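4.2 Heat retention claims and what the traders measured

Makers of small wood-fired ovens tend to sell them on heat retention. The sales literature for the Clollik, a ceramic oven aimed at mobile traders, says that the dome "holds its heat through service". The Stitier, a steel oven with a thin fibre lining, is sold on much the same words. We could find no account of how either maker had tested the claim, and neither replied with one when asked. It is hard to say what such a phrase would rule out. An oven that fell by half its temperature over an evening could still be said to have held its heat, if the person selling it were generous enough.

We therefore asked 11 traders at the Jondetia night market to log the floor temperature of their ovens before each pizza went in, for the whole of service, over 4 weeks in November. Seven worked with ceramic ovens and four with steel. Each was given the same type of infrared thermometer and a printed sheet. They were told to point the thermometer at the middle of the oven floor, away from the fire, and to write down the first reading they got.

The results give the ceramic ovens less of a lead than we had been led to expect. Their floors did cool more slowly once the fire was left alone, but few traders ever left the fire alone. Most fed it every few minutes, out of habit as much as need, and under those conditions the two groups were difficult to tell apart. What did differ was the time needed to get going. Traders with ceramic ovens lit up well before opening, and several said they would not bother on a quiet night. The steel ovens were ready sooner and recovered faster after a run of orders, which is the opposite of what the phrase "holds its heat" invites a buyer to suppose.

Some caution is needed with these logs. Sheets were filled in by people who were also stretching dough, taking money and talking to customers, and there are gaps at the busiest times, when the readings would have been of most interest. Two traders wrote down suspiciously round numbers all evening. We have kept their sheets in, since we had no fair rule for throwing them out, but we would not rest an argument on them.
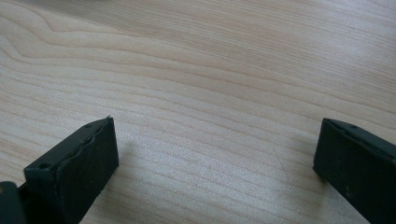
Figure 3

Infrared readings also depend on the surface being read, and this is a point on which trade writing about ovens is often careless. A cheap thermometer assumes a fixed emissivity and reports a temperature on that basis. Soot, bare stone, spilt flour and polished steel do not all give off heat in the same way, and a reading taken from one cannot simply be set beside a reading taken from another. A smooth, matte surface such as the pale wood in Figure 3 is an easy case, whereas an oven floor halfway through service, dusted with burnt semolina, is a poor one. We asked traders to brush the spot before each reading. We doubt that they always did – the sheets have a box for it, and on some of them the box is ticked all the way down in what looks like a single stroke.

The Issa guide to mobile catering, which several traders had read before buying, takes the makers' claims largely as given. It advises waiting 33 minutes after lighting a ceramic oven before the first bake, with no mention of wind, fuel or the state of the oven. The figure has an air of precision that we can't account for. No trader in our group was baking on ceramic that soon, and those who had tried it described pale bases and burnt tops. It may be that the guide's authors tested an oven indoors, or that they copied the number from elsewhere. The guide gives no source.

None of this shows that ceramic ovens are a bad buy. Several traders liked theirs very much, mostly for the look of the thing and the custom it brought in, and those are perfectly sound reasons for a business to spend money. Our objection is narrower. The claim most often made for them is put so loosely that it can't be checked, and when we put it into a form that could be checked, on ovens in daily use, the support for it was thin. Section 4.3 turns to fuel, where the logs are more complete and the makers have – perhaps wisely – said less.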